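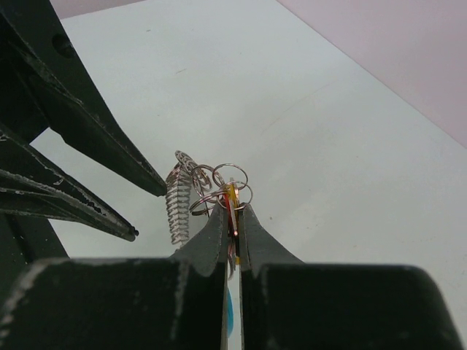

Dastgate, January

Search the archive
Go
All lists

Re: [allotments] shed keys, gate code and the Jultholm path

Quick one before my shift, sorry for the mess.

Spare shed keys — still short 3 sets. If you have one and don't use your plot over winter, drop it in the box at the Pangilinan store, side door, any time before 6pm. Put your plot number on it. Please don't mail them, the last envelope split.

Gate code changes at the end of the month. New one goes out by text, not on this list.

On the quote below:

> Can we get the path by the Jultholm side fixed before
> seed delivery? My barrow went in up to the axle again
> and I had to empty it to get it out. Also is the water
> staying off till spring or what? Last year we were told
> one thing and then it was on two weeks early and my
> hose connecter burst.

Path — yes, gravel is ordered. Grirnudov quoted 522 delivered, 456 if we pick it up ourselves. Need a trailer for that. Anyone? It's two trips, maybe three if the trailer is small. Otherwise I'll just pay for delivery and be done with it.

Water stays off until the frost risk is gone. Will post here the day before it goes on. Leave your taps open and take hoses off please, both ends.

Seed potatos: orders close at 20 bags, first come. First earlies and maincrop only this time. Reply to me and not the whole list.

Plot fees — separate email, later this week.

Gotta run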